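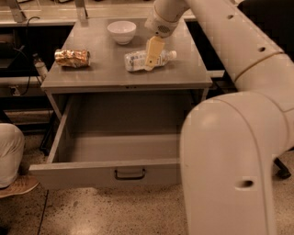

Every desk I have owned has had a drawer, and every drawer has ended up holding the same things: takeout menus for places that closed, a key to nothing, and batteries of uncertain moral character. I have moved twice with a drawer still full. I taped it shut and paid two men to carry it down the stairs.

So in October I emptied it, all of it, onto the bed. Yvonne Dawber, who lives upstairs and has opinions, came down to borrow the stepladder and stayed to watch. She wanted to know why I had a warranty card from Jomberg for a toaster I threw out before I met her. I said it was for reference.

My plan was to put back only what I'd reached for in the last month. This came to a tape measure and a pen, and the pen was dry. I was so pleased with the empty drawer that I left it open for a while and walked past it a few times, the way people do with a new car.

What happened next is that the top of the desk filled up. A snack bag, a water bottle, a bowl I had carried in from the kitchen for reasons I stand by. These used to go in the drawer if company came. (Yes, the bowl too. Once with cereal in it.) Now the drawer was sacred and I was typing around garbage in order to protect a lovely clean empty space that held nothing at all.

Amra Georgiou told me over lunch that I needed dividers. I looked up dividers. Plellitz makes a set with eleven compartments, including one shaped for scissors, and I had it in my cart before I remembered that I keep the scissors in the bathroom.

I didn't buy it. I've settled on a rule, which is that wrappers and bottles leave the room when I do, and the bowl goes back to the kitchen before bed. I've been good on the bottles. The bowl is a work in progress.

Yvonne still has the stepladder. The key to nothing is back in the drawer, by the way. I got as far as the trash can with it and then thought, well, what if.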